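November, late afternoon
Amarachi Dauda

Rebuilt the Elar replay tool this morning after it dropped its index again. The cause was dull: two writers opening the same log, and the second one rewriting the header. Added a lock and moved the header write to the close call. Loaded 2,618 segments afterwards without a complaint.

The rest of the day went on the gap estimate. Bello wants the planner to read finger opening straight from the wrist view instead of waiting for the tag fit, and I agreed to try it on the white table first, then on cloth.

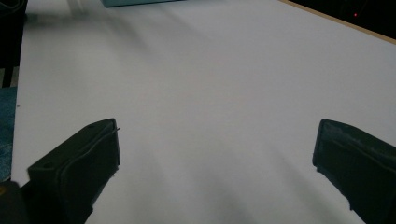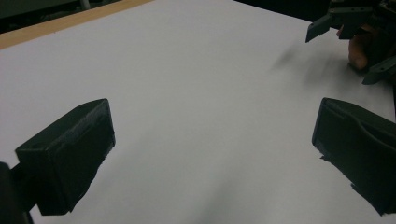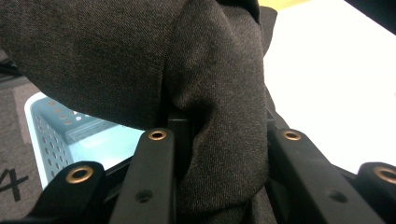 Ran the estimator on 441 of the segments. Shadows are the main fault. The edge finder takes a soft grey band for a finger side and the opening comes out too small, sometimes for several samples in a row. Raised the gradient threshold, which cured that and lost the real edge on dark fabric. Put it back. A per-side threshold, set from the local background, gives sensible numbers for both, at a cost of around 77 microseconds a call. Ravindra says the Balogun loop can stand that. I want to see it in the trace before I believe him.

Second fault, mine: the smoothing window was still 100 samples from the Bena tests. Far too long. The planner was closing on an opening it had been told about well in the past. Cut it to nine and the lag went, though the plot is uglier.

Left to do: the clock offset between the two hand tools. Salamatu has a fix on her branch which resamples both streams on load. I would prefer to correct the stamps once and store them. We argued it over tea and settled nothing. Uchenna rang in the middle to ask about the car.

Pushed the threshold change, not the window. Tests still running when I left.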